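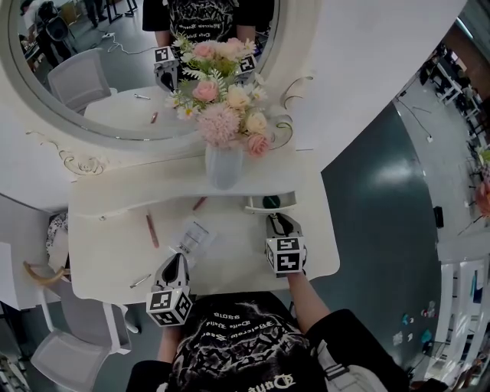

Figure 4. A white vanity desk with a round mirror, a vase of artificial roses on the back shelf and small items left on the desktop.

3.2 Small objects on the dressing table

The desk in Figure 4 belongs to the group we call fixed-mirror tables, where the mirror rises from the back edge and the sitter cannot move it. Tables of this group have two surfaces that behave differently in use: the desktop itself and the raised shelf in front of the glass. We treated them as separate zones throughout the study, following the scheme set out by Adjei for hallway furniture in the earlier Valinthorpe work.

The raised shelf tends to hold things that are meant to be looked at. In Figure 4 it carries a frosted white vase of artificial flowers, pink roses among them, placed centrally. Flowers in this position take up part of the lower mirror, and several residents told us they had stopped noticing this. When asked to clear the table completely and then set it out again as they liked it, most put the ornament back first and in the same spot. Only after that did they begin on the things they used every day.

The desktop zone is less settled. A lipstick lies at an angle to the left of centre, with a slim silver pen nearer the front and a small printed card or package close by. Such mixtures were common. Pens and papers were found on dressing tables in both the Valinthorpe and Gerkura homes, and residents rarely thought of them as out of place. One woman in Gerkura wrote her shopping lists at the mirror every morning and kept no other desk. For this reason we did not score stationery as misplaced, although our first coding sheet had done so.

Slender items caused the most trouble in coding. Lipsticks, pencils and brushes look much alike when closed, and the reddish-brown stick towards the back of the desk in Figure 4 could be either a lipstick or a pencil. Where two coders disagreed, the item was entered as "stick, unsorted" and left out of the comparison by type. It was still kept in the comparison by position. Kofi Adjei recoded the full set on 14/11/2018 using this rule, and all the results below come from his version.

Drawers and trays were recorded as open or closed at the moment of the picture. The small tray or drawer at the back right of Figure 4 is pulled out and holds a dark green round object, so it was entered as open and in use. An open tray next to the mirror works in practice as a third surface — things are put down in it, and taken from it, without it being shut in between. Residents with trays of this kind said they used the front drawers mainly for spares and for items they did not want to see.

Three habits of tidying came up in the interviews. Some residents cleared the desktop into a drawer in one sweep, some lined things up along the back, and some left everything where it fell until the weekly dusting. The last group was the largest in Gerkura. In Valinthorpe the habits were more evenly spread, perhaps owing to the smaller bedrooms there, where the table often had to serve for other jobs as well. We return to the question of room size in section 4.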